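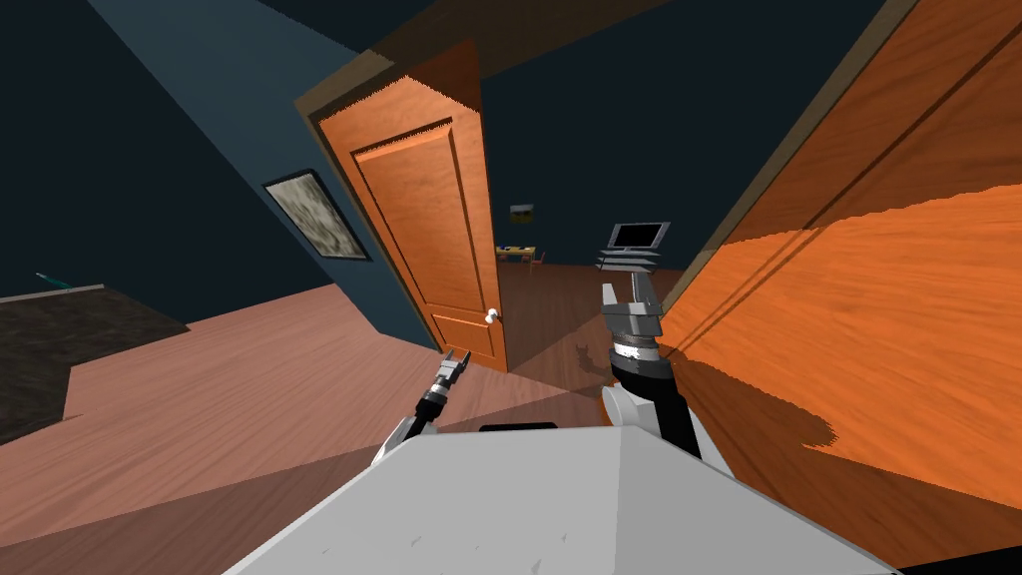
12 Mar 2018 – sourdough, stairs and the Skokumham walk

So I've signed up for the walk. I said I wouldn't, I told Razia I wouldn't, and then I paid the fee at ten past eleven last night in my bathrobe with a piece of toast in my hand. It goes from Skokumham over the ridge to Rillulau and the top is 2,991 feet, or 2,988 if you believe the older map Dad left me. I'd like it to be 2,988. Three feet is three feet when you have my knees.

It isn't until September, so there's time. Razia Rana has done it twice and keeps sending me messages about socks. Apparently there's a liner sock and then a real sock, and you buy your boots to fit both, and I have been living my whole life in one sock like an animal. She's lending me her old poles too (the purple ones, hooray!).

Training day one was the stairs at work. There are 80 of them from the parking level to our floor and I went up twice at lunch, then sat in the break room breathing like a bulldog while somebody from billing asked if I needed water. I did need water. I had one of those little paper cones of it and then four more. I'm going to try for three times tomorrow, or maybe twice again but with dignity.

The starter is alive, by the way. I had pretty much given up on it over the weekend, it had that gray puddle on top and smelled like nail polish, but Borghild said pour it off, keep one spoonful and feed it rye. And it doubled! It pushed the lid up! I took the jar next door to show her and she looked at it very seriously and said "yes, now it's hungry," and gave me half a bag of her flour. I've got a loaf going in the fridge overnight. If it comes out flat again I'm calling it flatbread and serving it with soup.

Borghild Backlund did the ridge in her forties, which I never knew. She says there was no trail marker past the second gate back then and they followed the wall until it ran out, then followed a man named Arne who turned out to be lost. They ended up in Gulleck, on the wrong side entirely, and had to get a ride home in a truck full of onions. She can't smell onions without thinking of it. I've lived beside her for six years and all we've ever talked about is trash day.

Money is a bit tight this month with the car. The walk fee was fine but the boots are not going to be fine. I looked at a pair at Yousafzai and had to put them back on the shelf pretty gently. They have a sale coming up, the guy thought before Easter, so I'll wait and do the stairs in my sneakers.

Rained from four o'clock on. Didn't go out again. I did some stretches in front of the TV, the calf one and the one where you hold your foot behind you and grab the couch, and read a bit of the library book – I'm only on chapter three and it's due back already. Must renew.

Also must call Mom about the weekend, find the other glove, and take the dough out by seven so it can warm up before I shape it. Left calf is already sore.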